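Clearing the Charging Corner: What Happens to Small Objects on a Shared Table
Akosua Darko, Sena Quaye, Rongrong Pan
Advisor: Angus Kerr

1. Background

Every shared table in the Haddad building ends up as a charging station. Ours was meant for eating lunch. By November it held more cables than food, and two of us had at some point poured soup with a phone balanced on the other arm. We decided to make it our project, partly out of scholarly interest and partly because Rongrong wanted her place back.

The question was a plain one: if you give cables and chargers a proper spot on a table, do people leave them there, and does the rest of the table stay clear?

2. Method

We logged the table for 40 days, once in the morning and once at 4 p.m. For the first half we changed nothing. For the second half we put out one power strip and a short printed note asking people to keep charging things on it and dishes at the back. Philomena Quartey wrote the note. Her first draft was 129 words long and was rejected by the people it was aimed at, who did not read it. The second draft had 11 words and did better.

An item counted as "astray" if it was on the table, unattended, and neither on the strip nor in the dish area. Sena argued for a separate class for single gloves. She was outvoted but has kept her own list.

3. Results

We logged 68 astray items in the first half. The second half was lower, but we lost several afternoon entries when the log sheet itself went astray (it was under a lunch bag, and yes, we counted it).

Chargers were the best behaved. Once a block was plugged into the strip it tended to stay there, cable and all, usually long after anyone remembered whose it was. Bowls did what bowls do. They moved to the back wall and stopped, as if the sink were in another county.

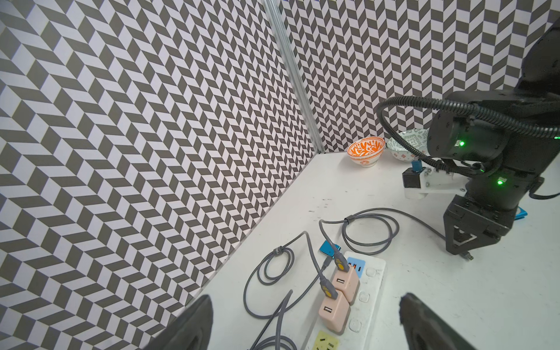 Figure 1. The power strip with two pink USB chargers plugged in, and two patterned bowls by the back wall.

4. Discussion

The strip gave the cables a home, and we would keep it. We are less proud of the dish area. Telling people where to put a bowl seems to have been taken as permission to leave it, so what we had drawn up as a stopping point on the way to the sink became the destination. A future group should try the same table with no dish area at all - and should probably bring its own spoons.

We also learned to decide on categories before starting. The argument over whether a charger with no cable is "in use" took up most of a meeting and was settled by lunch.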